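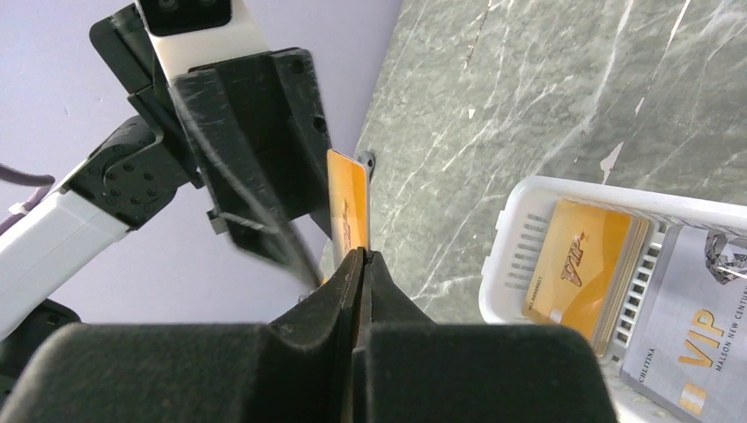
Hulta Two-Arm Card Handling Cell
Setup, care and spare parts

Product overview | Setup | Daily care | Finger pads | Faults | Spares and service

The Hulta cell is a bench-mounted pair of arms for picking, turning and passing plastic cards, membership cards, gift cards and printed sleeves of the same size. Each arm carries a two-finger gripper with a camera. One arm takes a card from the basket and presents it upright. The second arm takes it over by the free edge and places it in the outfeed tray or sleeve.

The cell is supplied with two arms, two grippers, one controller, one card basket, a cable set and a starter pack of finger pads. The bench is not included.

Setting up

Both arm bases must be fixed to the same surface. Stone, steel and solid wood tops are all suitable. Wipe the area with alcohol first if you are using the clamp plates and not bolts. Tighten the base screws in a cross pattern, then go over them again after the first day of running.

Route the cables behind the elbows. A cable that runs across the front of an arm will catch sooner or later when the arm folds back. Leave a loose loop at the base and tie it at the second link.

Put the basket where the picking arm can reach it without stretching. Cards should stand upright with the printed faces all turned the same way. Up to 100 standard cards can be loaded at once. If the stack is short, use the divider so the cards do not lean. Loose film and wrappers must be taken out of the basket before starting, as the camera will treat a bright crease as a card edge.

Run the handover check from the Cell menu. The arms move at low speed to the meeting point and stop there with one card held. Look at the card from the side. It should be upright, with both finger tips closed on it at the same height. If it tilts, adjust the gripper angle on the holding arm first and leave the receiving arm alone until that is right.

Daily care

Turn the cell off at the controller before you put your hands near the fingers.

Clean the camera windows with a dry lens cloth. Do not use glass cleaner. Brush dust off the fingers with the soft brush in the kit. Check that the gripper screws are tight and that no cable jacket is worn through. Empty the basket at the end of the shift, especially where metallic cards are used. They can stick together overnight in a warm room.

Finger pads

Pads are a wear part. Change them when the surface shines or when cards start to slide during the handover. Always change both pads on a gripper together.

1. Open the gripper fully from the Service page and switch off.
2. Peel the old pad from the tip end toward the base.
3. Remove the glue with alcohol and a plastic scraper. A metal blade will mark the finger.
4. Press the new pad on from the base up and hold it for 15 seconds.
5. Switch on and run Zero Gripper. Do this with no card in the fingers.

The pads can be used straight away.

Common faults

Two cards picked at once. The cards are stuck together or packed too tight. Fan the stack and take some out.

Card drops at handover. Check the pads, then raise the release delay by one step.

Card bends. Grip force is too high. Thin cards and paper sleeves need setting 2.

Fingers touch each other at the meeting point. The bases have moved. Stop, tighten the bases and repeat the handover check from the start. Do not correct this in software.

Camera does not find the card. Foil and gold cards reflect overhead light. Turn the basket a little, or shade it, then teach the card again.

Spares and service

HU-P15 Finger pads, pack of four
HU-B01 Card basket with divider
HU-C07 Wrist cable, straight plug
HU-G499 Gripper, complete, with fingers

Grippers are sold set to zero at our Trakow workshop, but Zero Gripper must still be run after fitting. Send the old unit back without its camera.

For parts, write to Teodora Nikolaidis at the Trakow office. For setup help and repairs, ask for Arben Matić and have the serial number from the controller ready.

Page last updated February 4, 2020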